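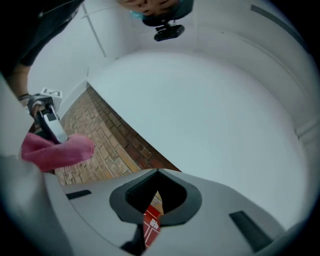
Teal face mask, dark sleeve.

Sealing bare interior brick, or leaving it alone?
Forum: Walls, Floors and Ceilings
Started Apr 4, 2018

Sofia Simões
We have 700 square feet on the ground floor of an older building, used as a shared workroom. One wall is bare brick. It sheds. I sweep the baseboard in the evening and by the next afternoon there is a line of fine grit on the floor again, mostly sandy colored with some red in it. Anything on the shelf nearest the wall gets it too.

The man at the paint counter told me to roll on a clear masonry sealer and be done. My brother-in-law says never seal old brick. I would like to hear from people who have lived with one or the other. The wall is an outside wall, and it does not leak as far as I know. The other walls are plain and white and give no trouble.

I wear a mask when I brush it down. I would like to stop needing one.

mortarboard_ed
Before anyone tells you which sealer to buy, find out which part is shedding. Take a stiff nylon brush, not wire, and a sheet of dark paper. Brush a brick face over the paper, then brush a joint over a second sheet. Nine times out of ten it's the joints. If it's the joints, sealer on the brick does nothing for you.

kettlewick
I sealed mine in my last house. Two coats of water-based acrylic, matte. No dust for the whole time I lived there. It took one afternoon and I have no regrets. People on this board make it sound like a crime.

Ravindra Dubey
How long did you live there after you did it, kettlewick? And was it an outside wall or a partition?

kettlewick
Four years. It was a chimney breast in the middle of the house.

Ravindra Dubey
Then it was warm and dry on both sides and you could have put almost anything on it. An outside wall is a different case. Moisture comes in from the weather side, moves through, and dries to the room. A film on the room side slows that down. Salts collect behind the film and push the face of the brick off. I have been laying and repairing brick for 36 years and I have chipped a lot of acrylic off a lot of walls, with the front quarter inch of the brick still stuck to the back of it.

kettlewick
Breathable sealers exist. It says so on the can.

Ravindra Dubey
Some are better than others. A silicate or a thin limewash I would consider. "Breathable" on a can of acrylic means less than you would like it to.

pennyroyal77
Can I ask a side question? Is the dust harmful or only annoying? We have the same thing in a bedroom.

mortarboard_ed
Sweeping it dry is the worst thing you can do, whatever is in it. Mortar has sand in it and sand has silica in it. What falls off by itself is mostly coarse and drops straight to the floor. When you grind out joints it is another matter, and then you want a proper fitted respirator and not a paper or cloth mask. For cleanup use a vacuum with a HEPA filter and a brush head, or a damp cloth.

Judite Pacheco
Sofia, what has been on the wall before? If it was plastered once and somebody stripped it, the brick was never meant to be seen. Those bricks are often softer, and the joints were left rough so the plaster would grip. If that's what you have, the honest repair is to put plaster back, lime plaster if you can get somebody to do it. I know that is not what anyone with a brick wall wants to read.

grout_expectations
Please don't plaster over it! We rented a place once where the owner had covered all the brick and it was the saddest room. Brick is the one thing with any color in a lot of these buildings.

Judite Pacheco
It depends on whether the room is for looking at or for working in.

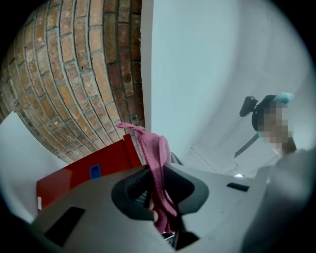

Sofia Simões

Thanks, everybody. I did the paper test. Both sheets got something, but the joint sheet had far more. The mortar is pale gray and in the worst places I can drag a key through it and make a groove. The brick faces have small pits and specks in them but they feel hard enough to me. I couldn't scratch them with the key.

The colors go all over the place, tan and orange next to dark red, and some nearly purple ones toward the corner where the white wall begins. I had assumed they were all one batch. Does the mix of colors mean anything, or is it just how they were bought?

Judite, I asked the landlord about plaster. He doesn't know, he bought the building as it is.

Ravindra Dubey
The color by itself won't tell you much. In many old kilns the darker ones sat closer to the fire and came out harder, and the pale ones were farther off and came out softer. In a blended modern brick the mix is put in on purpose. Tap a few with the handle of a screwdriver. A hard one rings and a soft one thuds. Try a pale one and a dark one side by side.

If the faces don't scratch I would leave them alone. Rake out the loose mortar to a depth of three quarters of an inch, only where it's soft, and repoint with a lime mix. Find out first what the existing mortar is. A hard cement mix in a soft wall will do you more harm than the dust does.

Duarte Carvalho
I did this two winters ago on a wall in a back office, so here is what it cost me. Bagged lime mortar, a pointing trowel, a hawk, a plugging chisel, drop cloths and a sprayer came to $146. I already owned a vacuum. The labor was all mine and I am slow. It took me 14 evenings and I was sick of it by the fifth.

What I would do differently: wet the joints more before filling. I was stingy with the water and the first section dried too fast and went crumbly, so I did it twice. Also tape plastic along the edge where the brick meets any painted wall. Lime gets on everything and it takes the shine off paint.

kettlewick
Fourteen evenings against one afternoon with a roller. I'm just putting that out there.

Duarte Carvalho
Sure. Mine is an outside wall though, and so is hers.

pennyroyal77
Does anybody do the halfway thing, where you repoint only the bottom few feet? That's where ours is bad.

mortarboard_ed
Yes, and it is common. If it's only bad at the bottom, look outside before you start. Soil piled up against the wall, a downspout that stops short, a sidewalk that slopes toward the building. If that isn't fixed the new joints will go the same way as the old ones.

Sofia Simões
There is a downspout on that side and it empties right at the foot of the wall. I never thought about it. I'll put an extension on it first and see what the landlord says about the pointing.

I tapped the bricks. The dark ones ring. The pale ones are duller but I wouldn't call it a thud.

Ravindra Dubey
That sounds like a wall worth looking after. Get the downspout moved, give it a few dry weeks, then do the joints. Don't start if there is any chance of frost at night.

grout_expectations
And no plaster?

Judite Pacheco
No plaster, if the faces are hard. I take it back for this one.

kettlewick
I still say test a small patch of sealer behind the shelf. If it goes wrong you have lost one brick.

Margarida Esteves (moderator)
Moved from Paint and Finishes. The limewash question that came in by private message has its own topic now, please reply to it there.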